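Kota Bench Notes – README

What is in this folder

These notes are for the people who prepare the PC assembly bench in our workshop. They tell how the small parts are laid out before a build, and how the folder is organised. The first version was written by Roswitha Rathjen in March, and Jörg Lenz has corrected the parts about storage.

The folder has 208 photos and 3 text files. All the photos are in colour. File names start with the name of the part, then the name of the bench (Plenano or Eichhorn), then a running number. Please keep this order when you add new ones, otherwise the index script can not find them.

Laying out the processor

Take the processor out of its tray by the edges only. Do not touch the contacts on the underside, also not with gloves. The processor lies in the shallow square socket of the grey printed plate, with the metal heat spreader up. The small tabs on the rim are there to keep it in its place, so please do not press it down. If it does not sit flat, lift it and try again – the plate is plastic and the tabs can break.

The square pockets along the top of the plate stay empty at this step. The motherboard stands to the right, and it should be there before the processor is laid out.

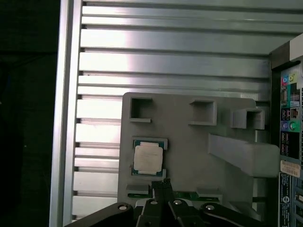 Labels

Each photo has one line in labels.txt. The fields are separated by a semicolon:

part; bench; state; remark

For "state" we use only the words empty, placed and tilted. "Tilted" means that at least one edge of the part is higher than the rim. The remark may be left blank. The printing on the processors is often too small to read in the photos, so the model is not a field.

Known problems

About 70 photos from the Eichhorn bench are darker than the others. We did not change the brightness.

In 2 photos the label says "placed" but I am not sure of it. They are marked with a question mark in the remark.

The printed plates were drawn in Skukix, and the older drawing has a tighter socket. If your processor does not go in, check which drawing your plate was made from.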